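The $692 Invoice, or How I Finally Learned to Ask for Money Up Front

24th December

So the shop is closed, the phone is on silent, and I'm sitting here with a blanket and a mug of something, doing what I apparently do every year when things go quiet, which is going through the unpaid invoices. I know. I KNOW. But hear me out, because this year the folder is empty, and I want to tell you how that happened while I'm still feeling smug about it.

If you're new, I run Bridby with my business partner Siiri Kallio. We design labels and packaging for small food companies, mostly jams, sauces, pickles, the occasional dog biscuit. There are two of us and a printer that hates me. We started in Stiltanach when Siiri quit her job at a packaging plant and I got laid off from mine, and for the first few years our payment policy was, and I'm quoting from our old website, "We'll send you a bill when we're done!" With the exclamation mark. I wrote that. I thought it made us sound friendly.

It did make us sound friendly. It also made us sound like people you could pay last.

The one that broke me

Back in May we finished a job for a hot sauce company. I'm not going to name them, they're a tiny outfit and I think they're decent people who had a bad spring. Three bottle labels, a neck tag, and a shipping box. They loved it. They sent us a voice message telling us how much they loved it, with somebody clapping in the background. I sent the invoice the same afternoon for $692, payable in 30 days, and then I went and bought myself a new chair on the strength of it.

You can guess the rest. The 30 days went by and I gave it another week so as not to be rude. Then I sent a note so soft that when I read it back now I can't find the part where I ask for anything. "Just floating this back up to the top of your inbox, no rush at all!" No rush at all! We had rent due! What was I doing?

They took me at my word and didn't rush.

I sent four more of those over the summer, and each one took me most of a morning. I'd write it, take out the word "overdue," put it back, take it out, make coffee, ask Siiri to read it, argue with Siiri about it, and send something weaker than the first version. Siiri's position was that I should call them. My position was that I would sooner eat the neck tag.

In the end she called them. It took her less than five minutes. The owner said oh gosh, sorry, we thought that got paid, and the money came the next morning. All summer I'd been building up this story in my head where they hated the work or were going under or were laughing at us, and it was sitting in somebody's unread mail the entire time.

I was happy for an hour and then I got really mad, mostly at me. I added up what I'd spent on chasing that one bill, if you counted my hours the way I'd count them for a client, and I'm not going to put the number here because my mother reads this blog.

What we changed

We sat down that weekend and wrote a new set of terms. I'd love to tell you we hired a lawyer but we're talking about a business that fits in what used to be a shoe repair place. (We did have one look it over later, and she moved two commas and fixed one scary sentence about ownership, and it was worth every cent. Get somebody to look at yours. I'm a label person, please don't take legal advice from a label person.)

The big one was the deposit. We now ask for 50 percent before we open a file. Not before we deliver, before we start. The other half is due when you approve the final design, and the print-ready files go out once it's paid. That's it. It's about as boring and normal as terms get, and plumbers and wedding cake bakers have been doing it forever, and I still lay awake the night before I sent the first one out.

I had practiced this whole speech. There was going to be pushback, and I was going to be calm and professional and explain our cash flow needs. The first client to get the new terms was Neneo, who make these little fruit pastes you eat with cheese (so good, the quince one especially), and I'd been dreading it because they're lovely and I didn't want them to think we'd gotten greedy. I hit send and went for a walk around the block so I wouldn't have to watch the inbox.

They'd paid before I got back. The message said "Great, thanks!" and then asked whether we could do the lids as well. 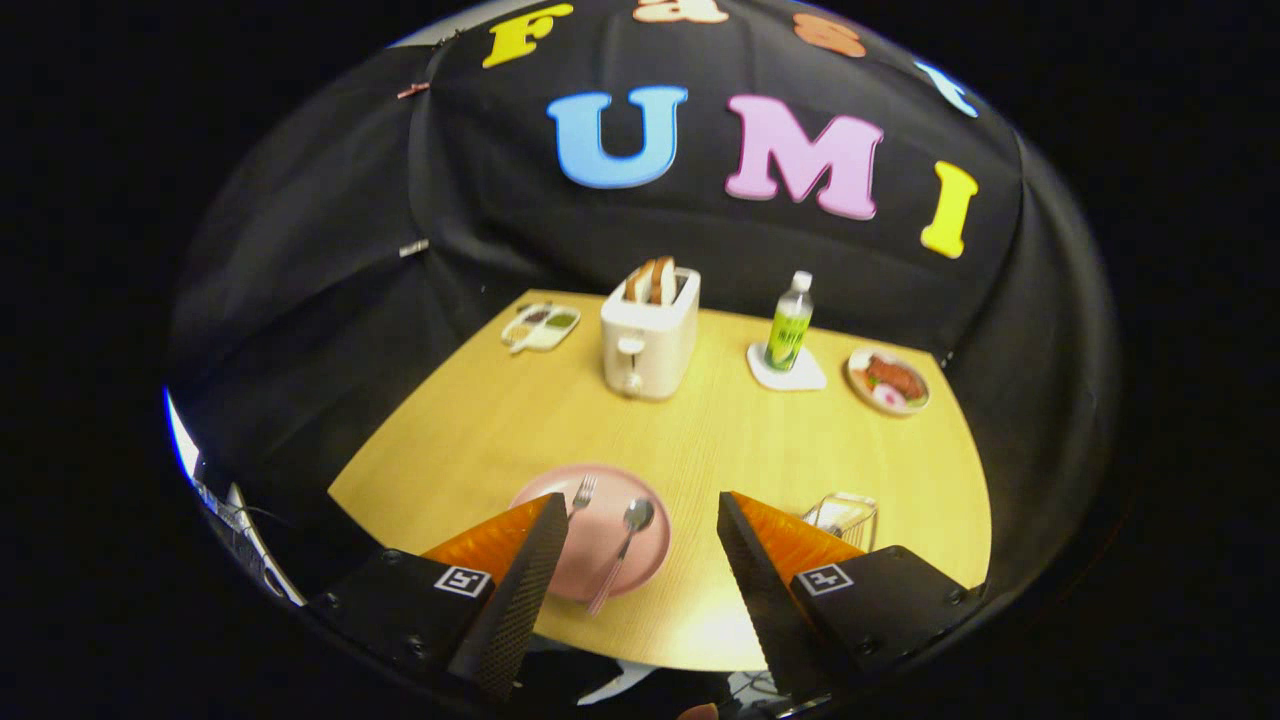
The ones who said no

Okay, it wasn't all Neneo. I'd be lying if I said nobody minded, and I always get annoyed at business posts where somebody makes a change and the heavens open and everybody cheers.

We lost two jobs that I know of. One was a guy who wanted six labels by the end of the week and told me that real studios don't ask for deposits, which, sir, you came to us. The other one stung more. Amaral was one of our first clients, a family company that does olives and peppers, and they'd always paid us, maybe a bit slow but always. When I sent over the new terms the daughter called me up and said her dad was hurt. He felt like after all this time we should know he was good for it.

And I had no speech for that! I'd prepared for somebody being rude, and here was somebody being sad, and I folded right there on the phone and told her to forget about it, same as before, no deposit. Siiri was across the room making a face at me the whole time.

We talked about it for days, on and off. Siiri thinks a rule you drop the first time a nice person is disappointed was never a rule in the first place. I think if a man has paid every bill you ever sent him, he's earned something. We're both right, which is the most irritating kind of argument to have with somebody you share a desk with. Where we ended up is a line in the terms that says clients who've been with us for three years or more can ask to be billed at approval, with no deposit, as long as nothing is outstanding. So Amaral is covered and so are a couple of others, and it's written down, so it isn't me caving on the phone. It's policy. I cave in advance now.

How to write the email

A few people have asked me for the wording of our reminder notes, so here's what I can tell you. We have two now, and I didn't write either of them. Siiri did, and I'm not allowed to touch them.

The first one goes out the day after a payment is due. It has the invoice number, the amount, the due date, and how to pay. Then it says "Please let me know if there's a problem with the invoice." That's the whole thing. There's no "just," there's no "floating," there's no smiley. The first time I read it I said it sounded cold and she asked me whether my electric bill sounds cold, and whether I pay it.

The second goes a week later and says she'll be calling that afternoon. We've only had to send that one twice, and both times the money turned up before lunch. People really don't want to be on the phone about money. I relate to this very deeply.

The other thing I'd say is pick one day for it. I used to do the chasing whenever the worry got bad enough, so it leaked into everything. I'd be kerning a mustard label at ten at night and suddenly need to check the bank. Now there's an hour for it once a week with the door shut, and outside that hour I don't look. I slipped a few times in the fall. It's getting easier.

Stuff I still haven't figured out

Rush fees. I have no idea what to charge for a rush and I seem to come up with a different answer each time depending on how much I like the person.

Revisions are another one. We say two rounds are included, and then somebody asks for "a tiny tweak" and it's the whole back panel. Do you bill for that? When do you bring it up? If you've got a sentence that works here and doesn't make you want to crawl under the desk, please leave it in the comments, I'll buy you a jar of something.

And I still haven't raised our prices, even though Siiri left a sticky note on my monitor that just says PRICES and has been there so long it's lost its stick and I've had to tape it. One scary thing at a time. I did the deposit this year. Maybe the prices are for spring.

Anyway, the folder's empty and the chair (yes, I kept the chair) is very comfortable. I'm going to go help peel potatoes before I get yelled at. Have a good holiday, pay your label people, and we're back in the shop after the New Year.

237 shares | 30 comments

Related posts
Our printer hates me, part four
What I wish I'd asked before sharing a desk with my business partner
Why your jam label is too busy (and mine was too)
Leaving Stiltanach's cheapest storefront for its second cheapest

Contact | © Bridby. All rights reserved. | Back to top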